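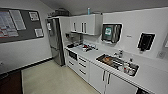

I've spent most of June with Clesasard, the open-source toolkit that lets a household robot work out where to look next, and I have opinions! If you missed the paper, the pitch goes like this: most mobile robots asked to "find a mug" drive in, turn in a circle, and only then start thinking. Clesasard scores each possible head position by how much it expects to learn from it, then picks the best one. Our office kitchenette turned out to be a great place to try it, all glossy white cupboard doors and a stainless steel fridge throwing light back at the sensor, with cups and mugs down in the sink basin where a low viewpoint would miss them completely. From up high, looking into the corner, the sink is easy pickings. The microwave or oven under the bench (our labels just say "dark appliance front") is a harder ask.

Set-up first. The install took me an afternoon and two pots of tea, mostly my own fault for skipping the calibration notes. Once I'd gone back and done those properly it behaved itself. The config files are readable, the colours in the heat map overlay make sense at a glance, and you can change the target list without restarting the whole thing. Lovely.

Now the numbers, for those who like them. I ran 221 searches over six target types, comparing Clesasard against Vista, the older planner our group has used for years. With Clesasard the robot found the target within two looks in 200 of them. Vista got there too in most cases, but it dithered, and it has a bad habit of going back to a spot it's already checked. I didn't log its extra looks carefully enough to give you a fair figure, so I won't.

Where it fell down was shiny stuff. The fridge door was a menace – the uncertainty score kept climbing every time the light changed, so the robot would decide the most interesting thing in the kitchen was a patch of glare. Hiba Hattar, one of the authors, has a reflective surface mask on the development branch, and it helped heaps once I'd turned the threshold down. It's not in the release yet and it really ought to be. I'd also like a proper way of telling it that a noticeboard full of paper isn't worth a second look when you're after crockery.

The paper itself is worth your time, especially the ablation section. They take out the memory term and the results go wobbly in exactly the way I saw when I'd misconfigured mine (ask me how I know). I do wish they'd tested in more than one building, and the write-up is vague about how the viewpoints were sampled.

Would I keep using it? Yep, it's staying on our machine. If you only work with a fixed camera there's nothing in it for you, and if your lab runs Nido you'll be writing your own bridge for now. For everyone else it's free, so have a go, and do the calibration before you do anything else.

Comments (3)

Ziad Masri
Did you try the mask with the default sampling density? Mine got painfully slow and I gave up halfway through.

Dalal Moussa
Great write-up! We had the same glare trouble with an oven door. Closing the blinds fixed more than any parameter did, sorry to say.

Mehrangiz Golestani
Would love to see your target list, particularly how you labelled things sitting inside other things. Our cups-in-sink results are all over the shop.

We use cookies to remember your preferences and to see which articles get read. By continuing to browse you agree to our cookie policy. Accept | Manage settings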